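Latwood Toy and Textile Reuse Program
Spring progress report to the Zerby Fund

The second grant payment arrived in April and has been spent as planned. Most of it went to the lease on the Plilleo Street storeroom, which we now have for another year.

We took in 441 bags of donated goods this period. Of these, 185 were mostly clothing and bedding. The rest were toys, books and kitchen items. We gave out 1,000 toy packs, which meets the target in the grant agreement.

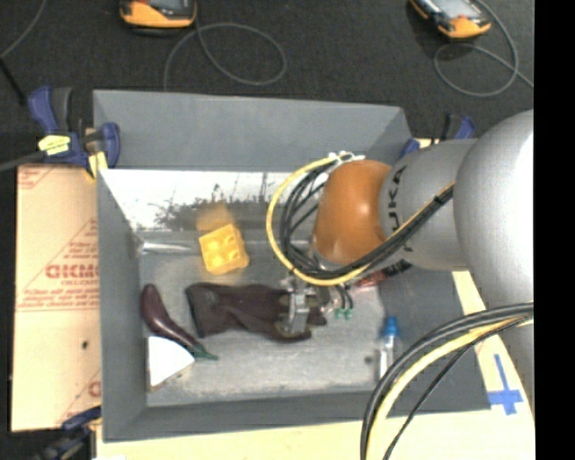
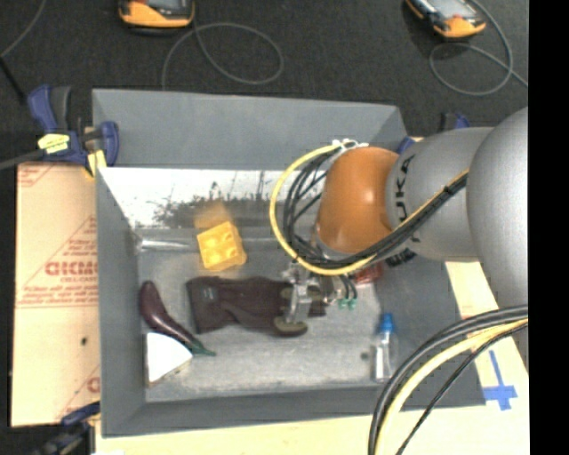 Sorting is still the slowest part of our work. Bags come in with everything mixed together, and small toys get wrapped up in fabric. A yellow building block next to a crumpled dark cloth, as in the first picture, is an ordinary find. We now shake out every piece of fabric before it goes to the textile bale - this adds time, but fewer toy sets go out with parts missing.

The Wednesday evening pickup has moved to 6:30 p.m. at the request of families who work late. Attendance is up, and 21 households have signed up for the summer.

Two items are behind schedule. The shelving order from Snorradóttir was short by one unit, and the printed guide for donors is still in draft. We expect to finish both before the next report. We are not asking for any change to the budget.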